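Kitchen Tips: Working Alongside the Automated Sink Station

Pandham has introduced the Trasar handling system in its staff kitchens, beginning with layouts rehearsed in simulation. Employees who formerly cleared and sorted plates by hand now prepare the counter and check the results. The following practices are recommended.

Keep plates on either side of the sink, with space between them and the rim.

Remove food scraps before a plate goes into the basin.
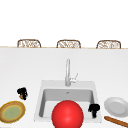
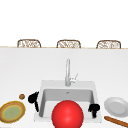
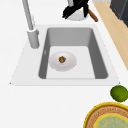

Store utensils in the same place at the end of every shift. Staff may handle up to 33 plates in a session before the counter is wiped down.

Do not reach over the basin while the system is moving. Press pause first and wait four seconds.

Kitchen employees retain their present hours. Each receives 17 hours of paid training, and those who complete it may apply for the post of station lead. Questions about schedules should be directed to the Bilyk office before the end of March.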